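The linen room at Rasetti

I met the housekeeper of the Rasetti guest house in her linen room, behind the kitchen. She asked me not to print her name. "The guests know me already," she said, "and the others do not need it." She has been in charge of the sheets, the towels and the slippers for many years, and she agreed to talk with me while she was putting things in order.

The first thing she wanted to speak about was cloth. In her opinion most people fold too early. They take a sheet, they make it small as fast as possible, and then the crease stays in the wrong place until the next wash. "First you let it lie," she told me. "You put it down in a heap, you go and do another thing, and then you come back and find the corners." She does not like to iron, and she says that a sheet which was laid out well needs the iron only at the top, where the guest sees it.
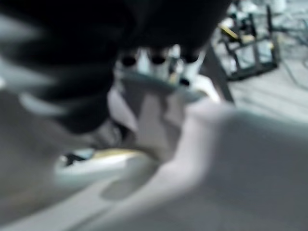 Dirnadstead, June

The house owns 304 sheets, and she knows the number because she had to write it down for the insurance. They are all white or nearly white. Some years ago the owners bought a coloured set from Boersma, the shop near the station, and she was against it from the beginning. "A dark sheet hides everything, and then you don't know what you are giving to people," she said. The coloured set is now used for covering the garden chairs in winter.

I asked her what happens with the old ones. She cuts them. A sheet that is thin in the middle is still good at the sides, so it becomes pillowcases, and after that it becomes cloths for the windows. She sews them herself in the evening, with the radio on. Last year she made 40 pillowcases in this way, and she was clearly proud of it, although she said it was nothing special.

We spoke also about the softener. She stopped using it when the towels did not dry the skin any more. Now she puts a little vinegar in the machine, and she promised me that no guest has ever smelled it. The lavender comes later, in small bags from Skaredia, a farm up the valley, and it goes between the sheets in the cupboard and never in the wash.

About slippers she is more strict than I expected. "Two together, always," she said. "If I find one slipper, I look for the other before I eat." They must be set side by side on something clean, and not on the floor. She buys white ones, 200 pairs in one order, and she finds it normal that people take them home. What she does not accept is a pair which comes back to the shelf without being checked underneath.
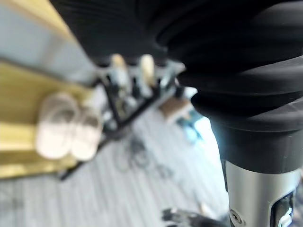 "I don't count the hours"

The working day begins for her before six, when the kitchen is still quiet and she can use the big table. At that time she prefers not to talk. Later the breakfast girls come in and ask for napkins, and she gives them exactly what they need for the morning. In a summer week 800 napkins go through her hands, if the terrace is open.

She has been asked to teach this work to younger people, and she tried it twice. The second time went better, she thinks, for she had learnt to keep her hands in her pockets and let the other person make the fold badly. "It is difficult to watch," she said. Before I left she gave me a pillowcase to try by myself, and then she opened it again and folded it the other way.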